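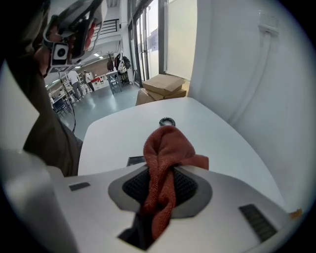 The Year I Learned to Mend

I own a drawer that won't close. For most of last year it held everything I'd worn a hole in and couldn't bear to throw out: two sweaters, a pile of socks, one mitten, a scarf my aunt brought me from her first trip overseas. Every January I'd tell myself I was going to fix the lot of it, and every January I'd push the drawer shut with my hip and go make coffee.

What finally got me moving was a bill. I took my favorite cardigan (green, baggy, moth-eaten at both elbows) to a fancy repair place downtown and they quoted me $122. For elbows! I'd paid less than that for the cardigan. I said I'd think about it, walked around the block twice, and ended up at the door of Plilia, a yarn shop I'd been passing for years without going in.

Plilia runs a mending night in the back. You pay at the counter, you get a needle and a cup of barley tea, and you sit down next to whoever's there. My teacher was A-yeong Choo, who took one look at my cardigan and started laughing. Kindly, I think. She turned the sleeve inside out, stuck a wooden mushroom under the hole and showed me how to lay down the long threads first, back and forth like you're stringing a harp. Then you weave across them, over and under, until the hole is gone and you have a little square of cloth where there used to be elbow.

That's the whole trick, and it took me three weeks to get one that didn't pucker. I pulled too tight. Everybody pulls too tight at first, apparently, because you want the hole closed and your hands get greedy. A-yeong kept reaching over and tapping my knuckles with a pencil. By the second sleeve I'd loosened up enough to talk while I worked, and that's when mending night got fun.

You hear things with your head down over a sock. I know all about Man-sik Kong's knee surgery, and how Jin-sol Um lost the same umbrella twice on the same bus line. I've heard a long and very heated argument over whether you should match your thread to the sweater or go loud. I'm firmly with the loud side. My green cardigan now has one mustard elbow and one pink one, and strangers in the grocery line have asked me where I bought it, so there.

Not everybody shares my taste.

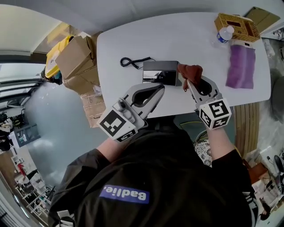

Farzad Ebrahimi told me a good mend ought to disappear, and if he could find it afterward with his fingertips, he'd pick it out and start over. He does this! I watched him undo an hour's work on a navy sock, a sock that was going to spend its life inside a boot. He spends ages holding strands of wool up to the lamp to get the shade right, and when he's done you really can't tell where the hole was. I find it a little spooky.

I asked him if it ever felt like a waste, all that effort for something no one would see. He shrugged and said he'd see it. Then he asked to borrow my small scissors and I didn't get them back until spring.

If you want to try this at home, you don't need much. A blunt needle with a big eye, some wool in about the same weight as your sweater, and something round to stretch the fabric over. Plilia sells the mushrooms, but I've used an orange, a light bulb and once, on a train, the lid of my travel mug. Start on a sock. Catch the good stitches well outside the hole, farther than you think, or the edge will give way again in a month. And leave a tiny loop at the end of each row so there's some slack when the wool shrinks up in the wash. I skipped the loops on my first pair and they came out shaped like bananas.

As for the drawer, it's a mixed story. The sweaters are back on the shelf and the scarf is back on my neck. The mitten I gave up on, since its partner has been gone for years. But word got around that I could darn, and now my sister drops off her kids' stuff in a grocery bag every couple of weeks, and so do two of the neighbors. The drawer still won't close.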